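Canan Ağca has folded other people's clothes for most of her working life. She started at 19 in the laundry room of a small hotel in Irkton, moved to a dry cleaner, and for the past five years has helped people sort out their closets under the name Vakenness. She works alone and takes on two households a week at most.

Her first request at any house is for a table. She doesn't mind what kind it is.

"People fold on the bed," she says. "The bed is soft, so the sleeves slide around and you bend over the whole time. After half an hour your back hurts and you quit. Then the pile sits there until bedtime and goes on a chair."

A round table is fine, she says, though most of her clients apologize for theirs. The garment only needs to lie flat in the middle. If the hem hangs over the side a little, she leaves it there until the first fold brings it up.

Sweatshirts are the item she is asked about most. They are thick, the cuffs and waistband pull the cloth in, and a hood makes everything worse. She lays them out front side down, smooths from the center toward the sides, and takes hold of the corners before doing anything with the sleeves.

"If the corners are right, the rest is easy. If they're wrong you can fold it 13 times and it will still look like a bag."

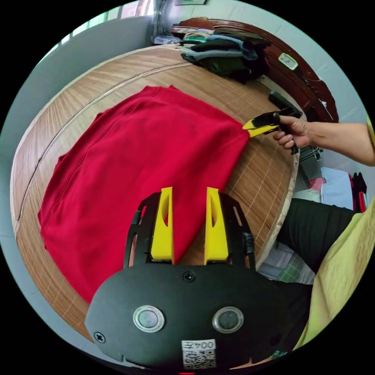
Wada disagreed with part of this when the subject came up over coffee, saying that sweatshirts should be rolled and stood up in a drawer, and that flat stacks fall over as soon as someone pulls out the one at the bottom.

Ağca has heard this before. She rolls for suitcases and for very deep drawers. On open shelves she wants a stack, with the heavy things low and the thin things on top, and she keeps it short enough that one hand can lift the upper half.

"I have tried both in my own house," she says. "The rolls came undone. Maybe I roll badly."

She keeps a notebook with one line for every household, and it has reached 171. The line gives the town, the number of hours and what slowed the job down. The most common entry is "no place for worn but clean," meaning the jeans and sweaters that are not dirty enough to wash and don't go back on the shelf either. She tells people to give those a hook or a basket and to empty it before laundry day.

Colors she leaves to the client. Some want them sorted and some don't care. She sorts by who wears it, then by weight.

In April she starts a evening class at the community room in Itar, mostly shirts and bedding. Fitted sheets will get a session of their own - she still has to look up the second corner.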